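Two Arms, One Table: Where Chore Robots Stand

Bram Hoekstra runs manipulation testing at Flukmont, a small firm that builds control software for pairs of tabletop arms. Before that he spent several years on packaging lines, where the robots did one thing each and did it behind a fence. I talked to him in November, mostly at his bench, with his colleague Siyabonga Nel joining us for the second half. I wanted to know whether a machine can do ordinary kitchen and counter work yet.

"Define do," Hoekstra said. "If you mean complete the task once with an engineer standing next to it, yes, for a long list of tasks. If you mean complete it at the rate a person would accept, the list gets short."

The current work at Flukmont is food counter handling: moving cartons, clearing trays, sorting packed goods. Hoekstra picked it because the objects are cheap to replace and vary a lot. A paper carton has printed faces, folds and a wall that buckles at low force. He considers it harder than a mug.

"A mug either is in the hand or it isn't," he said. "With a carton you can have a hold on it and be crushing it, and the position of the fingers looks the same in both cases. We read motor current to tell the difference. The signal is poor at the low end, and the low end is where the carton lives."

The test set has 17 tasks. Each is run from varied starting positions, and the software, which the team calls Kellska, gets no information about the layout except what it can work out from camera images. In the last full round the team logged 600 attempts. Hoekstra would not give me a single success figure for the set. He thinks averages across tasks are close to useless, and he was willing to explain why.

"Thirteen of the tasks we can do well enough that I'd show them to a stranger. The other four pull the number down, and the four are the ones a customer asks for first. So an average flatters us on the part that matters and insults us on the part that doesn't."

The four are all tasks where the object sits in or against something else. Picking a carton off a bare surface is routine. Taking hold of one that leans inside a basket next to food means the gripper has to come down between the wall and the contents, and the planner has to decide which contacts are allowed. Touching the basket is acceptable. Pressing into the food is not.

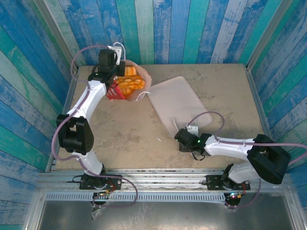 What the second arm is for

Nel writes the part of Kellska that divides work between the arms. He described it as scheduling with collisions. Both arms reach the middle of the table, so most of the useful space is shared, and the simplest safe policy is to let one arm move while the other waits.

"That policy works and it is slow," Nel said. "You have paid for two arms and you are using one at a time. The gain comes when the second arm holds something steady or gets into position early. A light tray slides if you set a thing down near its edge. A person puts a finger on it without thinking. We had to write that down as a behavior."

His measure is the time during which both arms are doing something that counts. He has a version that improves this on half the tasks and makes two of them less reliable, and he has not merged it.

On speed, the two men gave me the same answer separately. A counter task that takes a practiced worker 12 seconds takes their system more than a minute. Most of that is caution on approach, with the gripper slowing as it nears the object. Hoekstra does not expect faster motors to help. "The arm can move quicker today. It's waiting on the estimate of where the carton is. Give me a better estimate and I'll take the limit off."

I asked about homes. Hoekstra was less patient with this question. A shop counter, he said, has the same trays and the same cartons every morning, and the owner can be told to keep them that way. A kitchen has drawers, liquids, children and a dishwasher that someone loaded badly.

"Folding towels, fine. Moving things from table to bin, fine, if you don't care when it finishes. Cleaning a pan with something burned onto it, I have no idea how we'd even verify that it's clean. The checking is as hard as the scrubbing."

Nel was slightly more open. He thinks a fixed pair of arms over a section of counter could do useful work overnight, when speed matters little and a dropped item can wait until morning. He would not put a year on it.

Their next round keeps the same tasks and changes the wrist cabling and the contact thresholds. Hoekstra wants the thresholds set per object class. Nel wants them learned from the logs. They were still arguing about it when I packed up my recorder.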